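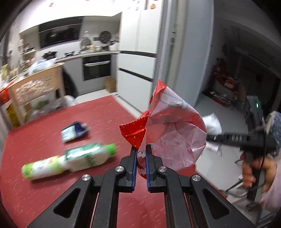
A snack bag and a bottle waiting their turn, with the kitchen behind them.

Clearing the red table: an afternoon in a Dreltbridge kitchen

The first thing she wants me to know is that the table is supposed to look like that at 2 in the afternoon. I have come to talk to her about how she keeps her home, because two different neighbors in the Zasen buildings told me to, and I think I was expecting to find everything already put away. There are wrappers out, and something that used to hold a pear, and she waves me into a chair and asks if I have eaten.

"People imagine I go around behind everybody with a cloth," she says. "I would lose my mind. I let them eat, I let them make their mess, and then there is one time when it all goes. If you pick up every wrapper as it lands you never sit down, and the guests feel like they have done something wrong."

She is 71, and she has lived in this apartment long enough to have bought the refrigerator twice. Her husband is 78 and prefers to be elsewhere when journalists are around, though he did come through once to ask whether the crackers were finished. (They were.) She asked me not to use her name, on the grounds that her sister would telephone, so I will simply call her our host, as she was a very good one.

The table is red, with little flecks all over it, and it is what you notice before anything else. She had wanted a white one. The white one was out of stock at the store in Strachan, and the salesman talked her into having the red delivered that same week, and for the first month she could hardly look at it.

"I said to my husband, we are eating dinner on a firecracker. Then my grandchildren came and they loved it, and of course now if you tried to take it away I would fight you. The speckles hide crumbs. That's good and bad. You think it's clean, and then you put your arm down."

So she cleans it by feel. She showed me, running the flat of her hand from the far side toward herself, very slowly, with her eyes somewhere else entirely. It was a bit like watching a person pet a large, calm animal. Anything her palm finds gets swept to the edge and into the other hand, and only after that does she bring the damp cloth.

But the cloth comes late in the business. First there is the gathering up, and she has views on the gathering up. Soft things go before hard things, she told me, and I asked what she meant, and she looked at me with real pity.

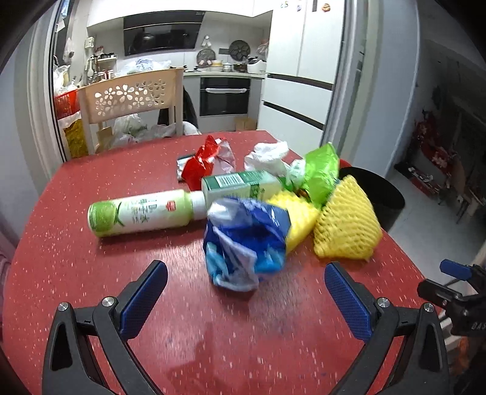

"A bottle stays where it is," she said. "Well, it rolls, but you know where it went. A bag, a tissue, one of those foam nets that come on fruit, somebody opens the door and they're on the floor. So you take the light ones first. And you push them down inside each other. One bag is the bag for the other bags."

I have been doing this wrong my entire life. I am a bottle-first person, it's the biggest thing and it makes the table look better right away, and I confessed this to her. She said that many people are, and that her own mother was, and poured me more tea.

The tea, by the way, was Jamutia, which is what she calls a blend she mixes herself from whatever three tins are lowest. It is a word from a song her father used to sing and she doesn't know what it means. It tasted of barley and a little of orange peel and I had four cups.

She is fond of the foam nets. Not many survive to reach the trash. They go around drinking glasses when something has to be carried to her daughter's, or under the foot of a chair that scrapes, and one winter she wrapped them around the handles of her shopping cart when her hands were bad. "They are so well made! Somebody designed that, and it holds a pear for a week, and then what?" Drink cartons get less sympathy. They are rinsed, opened out and flattened, and she does it right away while the thing is still easy to fold, as a carton that has stood overnight fights back and smells.

Bottles she leaves for her husband. It is his job to twist them flat and put the caps back on, and he has done it every evening for as long as she can remember, standing at the counter with the radio on low. She suspects he would be lost without it. When they went to stay with their daughter last February he did all of hers too, and then went next door and offered.

I asked whether she had always been like this about the table, and she thought about it for some time.

"No. When I was working I was terrible. I came home and there was yesterday's dinner, and I moved it over a little and put down today's dinner. You could have dug down through it like those people with the little brushes. What changed is that I started having company. After I retired there were ladies from the building coming up, first two, then five, and it's a big place, there are 3000 people living in Zasen, you can have a lot of company if you aren't careful. And they would help! They would stand up and help, and everything went in the wrong place, and I spent the evening looking for my scissors."

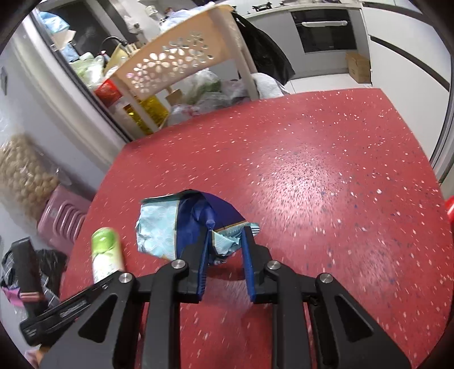 Snack wrappers, she went on, are their own subject. The grandchildren tear them down the side so they open out like a map, and then the crumbs are everywhere and the wrapper won't stay folded no matter how you crease it. She has tried tying them in knots, which she saw done on television, and it was fun for an afternoon. These days she just squeezes.

"The shiny ones spring open again. You squeeze it and it's a ball, you turn around, it's a flower. So I hold it until I'm at the bin. I don't put it down in between. My granddaughter puts it down in between and then she has to pick it up two times, and I say to her, sweetheart, you are working for the wrapper now."

The granddaughter has apparently adopted this as a saying and uses it at school, about homework.

There is a rule, too, that you look inside before you squeeze. It dates from the loss of an earring. It was in a bag of sunflower seeds, or she believes it was, and by the time anybody missed it the bag had been gone for two days. She told me this story with such sorrow that I asked whether it had been valuable, and she said oh no, it was from the market, but they were the only ones that didn't make her ears itch.

We moved on to the kitchen itself, which opens straight off the table with sliding doors, so that whoever is cooking can stay in the conversation. She keeps the doors pushed back except when she is frying. Even then, she said, she tends to leave a gap, and her husband comes along and closes it, and she opens it, and so the evening passes. 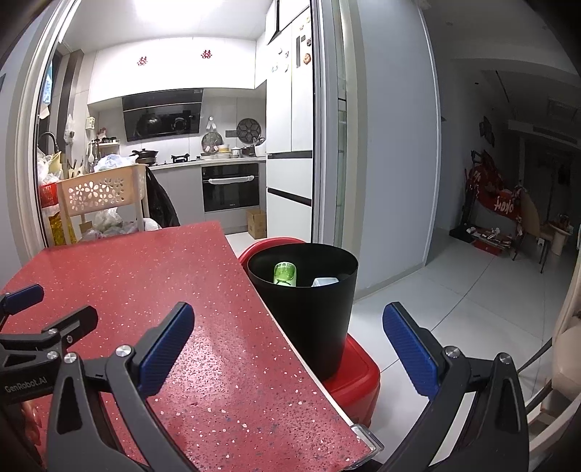

"I like to hear what people are saying about me," she explained, and laughed until she had to put down her cup.

The round bin by the table used to stand on the floor. Now it has a red plastic stool of its own, and the improvement, she says, was to her back. She isn't tall, but bending is bending, and with the bin up high she can sweep things off the table edge straight into it. The stool was bought for the grandchildren to stand on at the sink. They outgrew it, and she has never in her life thrown out a stool.

The clear guard on the corner of the table is from the same era. Everyone who needed protecting is now well above the height of it. "But I walk into it myself," she said, "so it stays."

And then the stickers on the upper cabinets, the red paper double happiness, which I had been wanting to ask about since I walked in. They went up for a wedding in the family. The custom, as her family keeps it, is that you don't peel them off, you let them leave by themselves when they are ready. She wipes around them. A corner lifted once in the steam and she stuck it back down with a grain of cooked rice, pressed flat with her thumb, and it has held ever since.

I should say that not everything in the kitchen is settled. The counter by the sink gets crowded with plastic bags, and she knows it, and she saw me looking. Some of them are full and some of them are waiting to be full. The rolling subject of the bags is the one real argument in the marriage, as far as I could make out. He would keep ten. She would keep all of them. They have agreed that the cart with the flower-shaped holes can have bags on it, and that the chairs can't.

"He says, what are you going to do with so many? And then he needs one, and who does he ask?"

It was getting on toward four when she finally stood up and did the table, talking the whole time, mostly about a recipe for lotus root that I failed to write down. Soft things, then hard things, then the hand, then the cloth, then a second cloth, dry, which she hadn't mentioned before. I asked her about the second cloth. She said that one was just because it squeaks, and she likes the squeak.

I offered to carry out the trash when I left. She let me, but she tied the knot herself.

Comments (4)

My grandmother did the thing with the grain of rice! She fixed envelopes that way. I haven't thought of it in years. Thank you for this.

I'm in building two and I have had that tea. It's different every time and she will not admit it.

Tried soft things first last night after the kids' movie. My husband says it makes no difference. There was nothing under the couch this morning though, so he can think what he likes.

Please go back and get the lotus root recipe.

Related

Three ways to dry a wok, and why my aunt uses none of them
Where the good stools went: a walk through the Strachan market
Letters: what do you keep on top of the refrigerator?
Dreltbridge balconies in February
One drawer, one morning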